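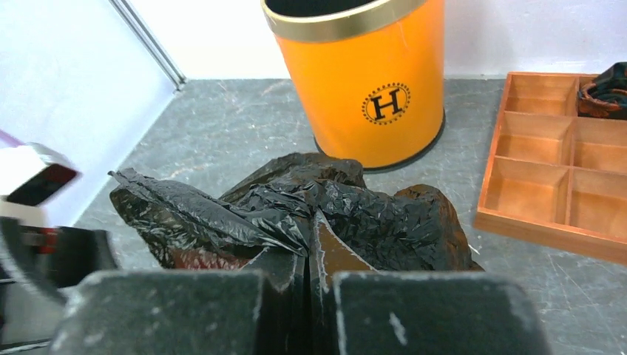
Ditte Dalsgaard wrote to us after the previous round of reviews to say that an accessibility guide to a stadium is worth reading only if it tells a supporter what will happen at the turnstile, and that most of them stop at the parking lot. Her letter prompted several others, and the Supporters' Access Panel agreed to apply her test to the Trunora Matchday Guide, now in its second edition.

Reading time: 7 minutes

The Trunora guide is a paid handbook for traveling supporters, issued in print and as a downloadable file. It covers entry rules, seating, transportation, stewarding and complaints procedures at soccer grounds used for international and club fixtures. Its stated audience is disabled supporters, supporters traveling with children, and anyone who has been refused entry or moved from a seat and wishes to know what may be done about it. The panel reviewed the print edition in February and consulted the file where the two differed.

Scope and arrangement

The guide is arranged by ground. Each entry opens with a summary table, followed by sections on arrival, entry, seating, facilities and departure. The panel found this order sensible. A supporter who wishes to know whether a companion ticket is honored at the away end can find the answer within a page or two of the heading, and the cross-references are generally sound. The exception is the material on prohibited items, which has been placed in an appendix and is not mentioned in the entries to which it applies. Medical supplies, folding stools and food for restricted diets are all treated there. A reader who consults only the entry for a given ground will miss them.

The index has been improved since the first edition. Entries for "refusal," "ejection" and "appeal" now lead to the correct pages. "Ear defenders" still does not appear, although the subject is discussed in three separate places.

Accuracy

Panel members attended matches at two grounds covered by the guide, Indinby and the Radulović, and compared what they found with the printed text.

At Indinby the entry was largely correct. The accessible entrance is on the east side, as stated, and the lift serves both the lower concourse and the upper platform. The guide gives the number of wheelchair spaces without distinguishing between those with an uncovered view and those beneath the overhang, a difference that matters a good deal in poor weather. Krum Ionescu, attending for the panel, was directed to a platform where standing spectators in the row ahead blocked the view of the near goal. The guide is silent on sightlines at this ground, although it discusses them at others.

The entry for the Radulović was less reliable. The guide states that supporters arriving by streetcar will find a step-free route from the stop to the gates. The route exists, but it is closed to the public for two hours before kickoff on dates classed as high risk, and the alternative includes a flight of steps. Staff at the ground confirmed that this arrangement was in place throughout last season. The quiet room is listed as open to all ticket holders; members were told that it must be reserved in advance. The panel has written to the publisher on both points and has been informed that a correction slip is being prepared.

Treatment of complaints

The chapter on complaints is the strongest part of the book. It explains, in plain terms, the difference between a complaint to the club, a complaint to the competition organizer and a referral to an outside body. It advises supporters to note the time and the gate, to ask for the steward's number, and to keep the ticket. Model letters are supplied for the most common situations. Selma Vlachou, who drafted the panel's own template letters, considered the guide's versions shorter and more likely to receive a reply.

The chapter draws on a survey of 3,361 supporters carried out by the publisher. The results are presented fairly, with the questions printed in full. The panel would have preferred to see answers from disabled supporters separated from the rest. Without that division, the reported levels of satisfaction with stewarding are difficult to interpret.

Format

The print edition is clear and well bound. The type is of adequate size in the main text but too small in the summary tables. The downloadable file can be used with a screen reader, although the tables are read column by column and lose their sense. Brisa Contreras, who tested the file for the panel, was able to use the main text without difficulty and abandoned the tables.

Comparison

The principal alternative is the Mumach directory, which is free of charge and covers more grounds. Its entries are brief and depend on information supplied by the clubs themselves. It contains nothing on complaints. Supporters who attend one or two away matches a year may find it sufficient.

Recommendation

The panel recommends the Trunora guide to supporters' groups and to individuals who travel regularly. Readers should confirm the details of step-free routes with the host club before setting out. The entry for the Radulović should not be relied upon until the correction slip has been issued. Comments on this review may be sent to Feng-yi Yip at the panel's usual address.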